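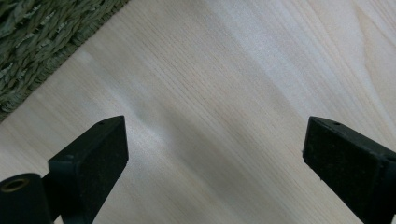
Reading the gap: can we tell how far open the gripper is from video alone?

Project report by Efe Ogbonna
Supervisor: Funmilayo Garba
Taldale, robotics project module
13 October 2019

What I was trying to do

Our group records people doing small table-top jobs with a hand-held gripper called the Sketen. You squeeze the handle, the fingers close, and a camera looking down at the fingers films the lot. Later on somebody trains a model on the videos so that a robot arm can have a go at the same job. For that to work you need to know two things at every moment: where the gripper is, and how far open it is. The first one was Amarachi Amadi's project, and she's written it up separately. The second one was mine!

At the moment we get the opening from stick-on printed tags, one per finger. They work well when they're clean and flat and facing the camera. They also peel, they get thumbed, and if you swap the fingers you have to line them all up again (I did this a lot in June and I don't recommend it as a way to spend a month). So my question was whether you could take the tags off and read the opening from the fingers themselves.

The idea

Each finger has a small round hole in its top face, near the tip. I'd been looking at those holes for weeks without really seeing them. They're in a fixed place on each finger, they face the camera, and they move apart as the gripper opens. If you can find the two holes in the picture, you can measure the distance between them, and after one calibration that gives you the opening in millimetres.

The snag is that they're tiny dark dots on a dark finger. Liên Vũ, who was doing the camera side, told me on my first afternoon that I'd never find them reliably, and she was about half right, as you'll see.

How I did it

I wrote two versions. The first is old-fashioned: find the big dark shapes coming in from the bottom of the picture, work out which edge is the top face, then slide a little template along it until something matches. I'll call this the template version. It has no learning in it at all and it runs on my laptop without the fan coming on.

The second is a small neural network that takes the lower part of the picture and puts out a position for each hole. I'll call it the network version. Adi Santoso had a training script left over from his own project, so most of my effort went into the labels.

Labelling was dull. I clicked both holes by hand in 1722 pictures, spread over all our recordings, and I kept a note of any picture where I wasn't sure. Recordings were kept whole when I split the data, so the network was never tested on a recording it had trained on. My first split was random, picture by picture, and the results looked fantastic, and then Funmilayo asked me one question about neighbouring pictures and I went back and did it again properly.

For the true opening I slid machined blocks between the fingers and closed the gripper on them, then noted the width. That covers the narrow and middle part of the range nicely. It doesn't cover fully open, where there's nothing for the fingers to close on, so up there I used a calliper across the tips and had to hold the thing steady with my knee.

Choosing backgrounds

I wanted the surface under the gripper to be a fair test. Plain matt card would have been cheating, as none of our real recordings look like that. In the end I used a pale wooden surface with a woven mat on it, green and quite coarse, and moved the gripper over both. The wood has fine straight grain and it reflects light, so you get a whitish sheen that shifts about as you move. The mat is the opposite sort of trouble, all twisted strands with little dark gaps between them.

Before starting I'd have bet on the mat being the harder of the two. Little dark gaps are just what my template was looking for. But the fingers cover the holes from behind, if that makes sense: the template only searches on the finger's top face, so whatever's in the background doesn't matter so long as the finger outline is right. And against pale wood the outline is lovely, black on cream.
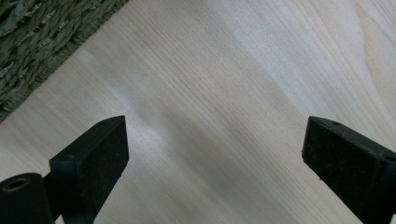

What went wrong was shadow. Soft shadows fall on the wood near the fingers, and when the gripper comes down close to the surface they darken the bit right beside the finger. My threshold would then swallow the shadow as part of the finger, the outline got fatter, and the top edge came out in the wrong place. The sheen caused the reverse, a very bright patch next to the tip that ate into the outline and left me with a finger that was too short. I fixed some of this by working out the threshold separately for the left and right halves of the picture. That helped the shadows a good deal and did very little for the sheen.

The brass ring problem

I have to own up to this one as it cost me the best part of a fortnight. Down in the lower left corner of our view there's a black cylinder with a round opening and a thin brass-coloured rim. It's part of the gripper, so it's always there. To a computer looking for a round dark hole on something black, it's the best round dark hole it has ever seen. My early template version locked on to it constantly and reported that the gripper was open far wider than it can go.

I masked that corner out. Simple, and a bit embarrassing that I tried three cleverer things first. The network version never had the problem once the labels were tidy, presumably having learned that the answer doesn't live down there.

Dust was the other nuisance. The pads on the inner faces pick up pale specks of lint, and the specks show up strongly on the black. They don't look like holes (wrong colour), but they upset the edge finding when they sit near the top of the pad. I tried cleaning the pads with tape before each recording and then gave up on the idea, as the people who use the gripper for real aren't going to do that and I'd only be fooling myself.

Results

With the network version, the middle error in the opening was 2 mm over all the test recordings. The template version managed 4 mm. I'd hoped for closer, but Amarachi says the model training can put up with the first figure quite happily, and that the tags aren't perfect either once they start to lift.

The errors aren't spread evenly. Both versions do best in the middle of the range. When the fingers are nearly shut on something, the object can hide part of the top face and the template version simply guesses. When they're wide open, the fingers are further out in the picture, where the lens bends things most, and a small slip in the hole position turns into a bigger slip in millimetres. I used a simple lens correction and a better one would probably help.

Wood against mat: the template version was clearly worse on the wood whenever the sheen was near a fingertip, and otherwise there was little in it. The network version didn't seem to care which one it was over. I'd be careful with that, though. Every recording I tested came from the same room at Brestum, with the same lighting, and a network can get very comfortable in one room.

What I'd change

I'd label the uncertain pictures twice, with a second person. I went back over a handful of my own and didn't always click in the same place, so part of the error I'm reporting is me.

I'd also stop treating each picture on its own. Fingers don't jump, so even a basic filter over time ought to throw out the silly readings. Adi started one with me in the Abubakar building on the last afternoon and it looked promising on the recording we tried, but one recording isn't a result and I've left it out of the figures.

Then there's the question of new fingers. Liên is designing a longer pair, and she's agreed to keep the holes in the top faces, with a slightly wider opening so they show up better. The network will need fresh labels for those. The template version should only need the new hole size typed in, so I've kept it in the repository next to the other one, along with the calibration sheet and the list of pictures I wasn't sure about.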